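Cataloging Hate Flyers: Notes on Method

Posted in January by the editor, Trumell Record

Residents of Olley who find extremist literature on their lawns tend to do one of two things with it. They throw it away, or they photograph it and post it to a neighborhood page. Both responses are understandable, and both create difficulties for anyone who later tries to establish what was distributed, where, and by whom.
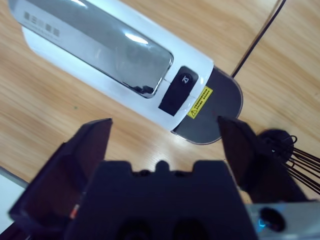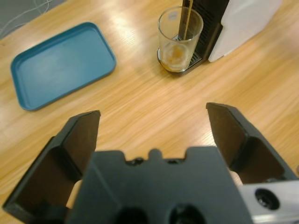 The Trumell Record has kept a file on this kind of material for several years. It is a private effort, maintained by one person, and it makes no claim to be complete. The file now contains 2,534 entries. Most are flyers and stickers. The remainder are banners, stenciled slogans, and a small number of mailed letters. What follows is a statement of how entries are made, in response to readers who have asked.

An entry is opened only when the item itself or a clear photograph of it has been received. Secondhand accounts are kept in a separate log. A caller may report that "the whole street got them," and that may well be correct, but the entry will record the address or block for which there is evidence and nothing further. Last fall a single overnight distribution east of the Olley rail line produced 110 confirmed items. Social media posts at the time gave far higher figures. The Record did not adopt them.

Each entry carries the following: the text of the item in full, the group name or web address printed on it, the place of recovery, the month, and the condition in which it was received. Items weighted with rice, gravel, or corn inside a plastic bag are marked as such. The choice of filler has on occasion helped to connect distributions in different towns, although it is weak evidence and should be treated that way. Paper stock and printer faults are better. A streak down the left margin was present on flyers from four separate locations last year, and the same streak later appeared on a flyer carrying an entirely different group name.

This raises the question of attribution. The groups active in this region change names often. A chapter dissolves after an arrest or a quarrel over money, and its members reappear under a new logo within weeks. It is the policy of this site to record the name printed on the item and to note suspected continuities in a comment field, with the grounds stated. Private individuals are not named on the basis of a resemblance, a similar vehicle, or an anonymous tip. Readers have sometimes expressed impatience with this rule. It will remain in place. A mistaken identification does serious harm to the person concerned, and it gives the groups themselves an argument they will use for years.

Photographs of recovered items are not published here in legible form. The flyers are designed to be photographed and passed on, and a distribution reaching 20 driveways can reach a whole county once the image is shared. Readers who wish to warn their neighbors are encouraged to describe the item in words and to leave out the web address.

A word on storage. Until last spring the file was kept in an ordinary spreadsheet, which became slow to search. It has since been moved to Ultevico, a records program intended for small libraries. The transfer took six weekends, and some of the older entries lost their comment fields along the way - these are being restored from paper notes as time allows. Anyone who has cited an early entry should check that the number still matches.

The physical items are held in acid-free folders, arranged by place of recovery. Part of the older material came from the Siddiqui Collection, a set of pamphlets gathered in the region before this site existed. Requests to consult either set are considered individually. Students and reporters should state the purpose of the request and allow time for a reply.

Residents who find material of this kind may wish to handle it by the edges, place it in a clean envelope, and write the street and the hour of discovery on the outside. A threat addressed to a particular person or household should go to the police first. A copy may be sent here afterward. Submissions that arrive over the weekend are opened after Sunday.

Related posts
Stickers on the Olley Footbridge: An Update
Reading a Group's Name Changes
What a Town Council Statement Can and Cannot Do
Correction to the Spring Summary

Contact the editor | Copyright Trumell Record | Back to top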